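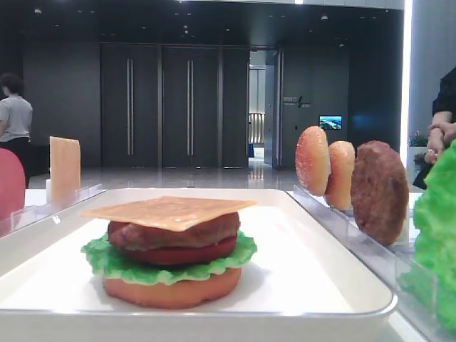

TIMCOMBE, 23/09/2018. Furkach has published the results of a study in which a robot arm learned to build a toy burger in whatever order it was asked for. The method, called Risel, was developed at the company's Timcombe laboratory with the Sotiropoulos Institute.

The task uses plastic food models. Buns, patties, cheese slices and other pieces stand upright in clear acrylic racks on either side of a white tray, and the arm has to take each one from its slot, turn it flat and lay it on the stack. A typical order runs bun, lettuce, tomato, patty, cheese, with the top bun last.

Thin pieces are the hard part. A cheese slice gives the arm very little to hold, and a small error when it is put down shifts everything placed afterwards. Earlier systems at the laboratory planned the whole burger at the start and could not recover from a slip. Risel plans one layer at a time. After each placement it checks the stack against the order and works out where the next piece should go.

The arm was trained on 638 demonstrations recorded in May, all of them guided by hand. It was then given 60 orders that did not appear in the training set, each with up to 6 pieces. It completed 52 without help. Of the eight failures, six were pieces dropped on the way out of the rack and two were stacks that fell when the top bun was added.

Lettuce caused fewer problems than expected. Its ruffled edge spreads wider than the bun, and the team had thought the system would misjudge the centre of the stack.

Furkach is now testing the method with two arms sharing one tray. The racks will stay in the same positions for that work, but pieces will be loaded in mixed slots.

The paper and the full set of demonstrations can be requested from the Furkach press office in Timcombe.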